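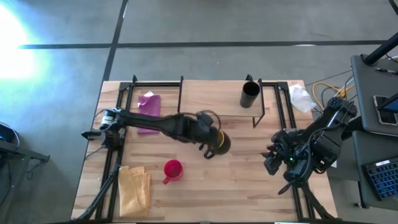
Pramanik Tisch & Regal – Liesmich

Endlich eine Sammlung, in der es um ganz normale Tische geht! Zusammengetragen haben sie Wakana Matsuda und Lakmal Sikder, und ich durfte die Texte dazu schreiben. Inhalt: 200 kurze Aufnahmen vom Abstellen, Umstellen und Wegräumen an Holztischen mit Aufsatz, also mit einem kleinen erhöhten Bord auf dünnen Beinen. So ein Bord verändert an einem Tisch erstaunlich viel, plötzlich gibt es ein Oben und ein Unten!

Aufbau
aufnahmen/ – die Aufnahmen, nach Tisch sortiert
tische.csv – Holzart, soweit bekannt, Maße, Pflege
becher.csv – Farbe und Form der Becher
notizen.txt – alles, was sonst nirgends hinpasste (unbedingt lesen, da steckt viel Liebe drin)

Zu den Tischen
Mein Favorit ist das helle Stabholz mit den dunkleren Streifen. Vor allem ein schwarzer Becher hebt sich darauf wunderbar ab. »Bord« meint in den Tabellen immer den Aufsatz, »Platte« immer den Tisch selbst.

Bekannte Lücken
Bei 8 Aufnahmen fehlt die Farbe des Bechers. Gläser kommen in Version 2, darauf freue ich mich schon sehr.

Korrekturen zu den Tabellen bitte an Henrique Brandão.

Stand: 17. Dezember 2021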